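Destum workplace set, README

Hi! I look after this folder, so if something in it is broken, that's on me. Destum is 1000 short recordings of people doing small office chores with a pair of hand-held grippers: hanging things up, folding, putting stuff away. We made it at the Rotetdale office, and the Trula team trains on it.

What's inside
- clips/ — one folder per recording, left and right gripper kept separate
- notes/ — plain text, written by whoever did the chore
- skip.txt — 173 recordings I wouldn't train on (bad sync, mostly)

How it changed our jobs
I used to do front desk and supplies. Now I spend my mornings on that and my afternoons recording, in sessions of up to 30 minutes, and I like the mix more than I expected to! Not everybody does. A few coworkers worried they were teaching their own replacement, and we talked that through in March before anyone signed up. 14 of us said yes. The rest kept their old duties, same pay, and can still change their minds.

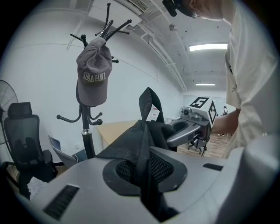

Soft things are the slow part, by the way. Anything with straps or a floppy opening takes me several tries, and I left the clumsy ones in — they're worth having.

Known problems
Notes from the first weeks are thin. The Mikkelsen loader expects both grippers to start together, so run align first.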